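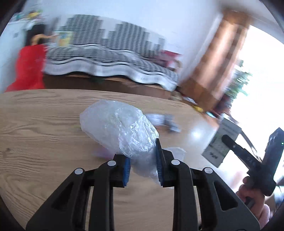

plastic bag, the light wood table, packets. monday night

ok thread. clearing the table of small plastic stuff. its all bags and packets and little see-through pieces and I have put this off since January

the rule for tonight is everything on the table gets picked up once and goes somewhere. no "move it to the other end of the table" which is my usual method

the crumpled bag first. always the crumpled bag first, takes up the most room and weighs nothing. you flatten it and suddenly there's a table again

how I flatten: lay it down, push the air out toward the open end with the side of your hand, fold in half the long way, fold up from the bottom. don't roll. rolled ones spring back in the drawer and then the drawer won't close

someone asked last time why keep any of them. small trash can in the bathroom, wet swimsuits, shoes in a suitcase, paint brushes overnight. thats it. thats the whole list for me

so I keep 6. the rest go in the film bin at Zariņš (the hardware store on the Hillton side, bin is just inside the door next to the road salt)

check whats allowed in yours before you haul it over. Zariņš takes clean dry bags and wrap, won't take anything crinkly like chip bags. there's a sign. I read the sign after I had already dumped everything in, the first time. had to fish it back out with people waiting behind me to get in

post got long, continuing

packets. packets are the real problem. flat, slippery, they get under other things and then you find one in a year

my piles:
seed packets
screws and felt pads that come with furniture
those spare button envelopes
sauce. so much sauce

sauce goes. I know. we are never eating it. there's a bottle in the fridge right there

button envelopes – write on the envelope what it goes to BEFORE it goes in the box. "gray coat." two words. I have a stack of buttons from clothes I no longer own and couldn't tell you which ones

furniture hardware same thing. "hall shelf" in marker. the Cimer shelf came with a little bag of extra pegs and I used them last fall when one cracked so I am now a believer in keeping pegs

not the allen keys. keep one of each size. I had a whole fist of the same allen key

seed packets go standing up in a shoebox by month you plant. not alphabetical!! alphabetical sounds nice and then its May and you've missed everything from peas on back

ok the small clear plastic pieces. lids, inserts, rounded things that came off of something. this is where I lose an hour every time

new method: if I cant say out loud what it belongs to in the time it takes to stand up, it goes in a jar. jar has a date on it, just the month. month comes around again, nobody's come looking, jar gets emptied

last years jar had ONE thing in it we needed. battery cover for the kitchen scale. taped the scale shut for most of a year with that cover sitting on the shelf over it

so the jar works, kind of. check the jar before the tape

break, feeding the cat

back

question in replies about what to do this ON. any table that wipes down but I like wood for it, clear stuff is hard enough to see as it is. on our old glass one I'd miss half of it. light wood is pretty good, if there's a shiny spot from the lamp move the lamp. film and lids vanish in the glare

put a towel down if you're doing screws. not for bags, they stick to the towel

also do it at a table you need back. I tried this on the guest bed once and the piles lived there for weeks. the dining table has a deadline, people want to eat

ok containers since three of you asked (hi)

one flat box for keepers with a lid. mine's a Zalten, the shallow one, got it secondhand so I dont know if they still make it. 4 sections inside. any more than that and I start inventing categories to fill them

shoebox for seeds
jar for mysteries
one paper grocery bag for the film that leaves the house

thats everything. I had a whole drawer organizer system at one point with labels. took longer to put a thing away than to buy another one

about the grocery bag, hang it on the door handle you leave by. if it goes under the sink it's staying under the sink. mine was under there all winter, ask me how many bags were in the bag

place is 800 sq ft total btw so when I say "we don't have a spot for that" I mean it pretty literally. the table is the desk and also where the laundry gets folded and where the mail lands

mail! forgot mail. anything flat and stiff, cards, gift cards, those plastic membership ones that come stuck to a letter. they get mixed in with the packets constantly

cards go in an envelope taped inside the cabinet door. peel the letter off right then. check the balance on gift cards while you're holding it or you'll carry a dead one around in your wallet for two years like I did

locker card for the pool was in there last time too. number 2195, I'd already paid for a replacement. so now I have two and can't tell which one opens the thing

ok order I do it in, for people who just want that

1 trash first, only the obvious stuff
2 bags flattened
3 packets into piles
4 cards out of the packets
5 little plastic pieces, fast
6 wipe table
7 box lid on, bag on door

don't sort and fold at the same time. fold all the bags in one go, then sort. you get faster by the fifth or sixth and its sort of relaxing

tissue paper and wrapping film – I used to save it, quit. it tears when you reuse it and looks sad on a present. if its big and has no creases ok, keep one

zip bags I wash if they had bread or buttons in them. not meat, never meat. dry them upside down over a wooden spoon stuck in a mug. takes all night, they'll fog up if you close them early

somebody said just stop bringing it home. yeah. working on it. I take a tote to the store and remember it in the parking lot going home. keeping one in my coat pocket now, the thin nylon kind, thats gone better

and the packets aren't really from the store anyway, they come inside other things. you open a box and there's a bag in a bag with a packet in it

oh the silica ones. the little "do not eat" ones. I put a couple in the seed shoebox and one in with the camping stove. rest go in the trash. keep away from pets, mine will chew anything that rustles

speaking of which if you have a cat don't leave the loose film out overnight. finish it or put a lid over it

timing – takes me roughly an episode and a half of whatever's on. first time was a whole evening and I was mad by the end of it. do it monthly and its small

kids can do packets. mine like piling. do not give them the mystery pieces, every single one becomes important and has to be kept forever and gets a name

reply says they sort by color not by type. for cards sure?? for bags I dont get it but if you can find your stuff, fine

another one: what about bubble wrap. one roll's worth, top of the closet, thats the limit. when we mail something we use it. we mail maybe two things a year

also got asked about the big blankets bags with the zipper, the stiff clear kind comforters come in. KEEP those. best thing on this whole list. winter hats in one, the spare pillow in another, you can see whats in there and they stack. I don't count them in the six

where I'm at: bags are next, then packets, and there's a pile by the toaster I'm pretending isn't part of this

if the film bin's full at Zariņš there's another one at the Hillton library, side entrance, smaller. closes when they close. don't leave it on the ground by the bin, it blows all the way down to the creek

will post the seed box when it's done, the months are in my handwriting so, good luck reading it

ok also does anyone know if the padded mailers with paper outside and bubble inside go anywhere at all. I have a stack and I keep peeling them apart like an idiot

edit: *blanket bags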